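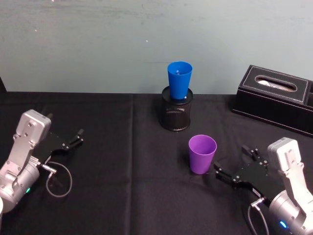
Why are there gaps in the episode numbers?

The gaps are episodes we pulled after the gripper fault, and we kept the original numbering so older notes still match.

Trurlow Cup Stacking - data card

Trurlow is a set of two-arm tabletop recordings made at the Murau lab. It holds 3,773 episodes. The task is short: move plastic cups between the cloth and the top of a mesh holder, using either arm. A tissue box stays on the table as an obstacle. Each arm has a camera module on a bracket above the wrist, and a third view comes from the head camera.

Known fault: late release

During collection the right gripper sometimes reported itself open while the fingers were still closing. The controller took the report as true and started the retreat move. In most cases the cup was dragged a short way and fell over. In 2 cases the arm carried the cup back toward the operator's side of the table, and Hiwot Abera hit the stop button.

Jarmila Tichý traced it to the status message. The driver sent the last commanded finger position when a reading from the encoder came in late, and nothing in the log marked the value as stale. Swapping the cable made no difference. The left gripper ran the same driver, but we never caught it doing this.

What we changed

- The driver now sends an error if the encoder reading is late. The arm holds position until someone clears it.
- Retreat speed is lower for the first part of the move.
- The stop button was moved to the near corner of the table, where the operator can reach it sitting down.

The new driver went in on 07/12/2021. Episodes recorded before that have driver: old in the metadata.

What is still wrong

Gripper state in the old-driver episodes can't be fully trusted. Prasetyo Halim wrote a check that compares the state with the wrist video, and it flags roughly 4 percent of them. We left the flagged ones in - the video is fine, only the state column is suspect. Filter on state_ok if you train on gripper state.

The check is weak when the fingers are dark against the black cloth. Expect some misses there, mostly low over the table.

Do not use the old driver on hardware, even to replay an episode. Replay sends the same retreat commands.

Reports go to Shaimaa Helmy. Include the episode number and which arm.

3 comments · 2 shares

Related
Fustero wrist camera calibration notes
El Khatib driver changelog
Trurlow: how to read the metadata
Stop button placement, November review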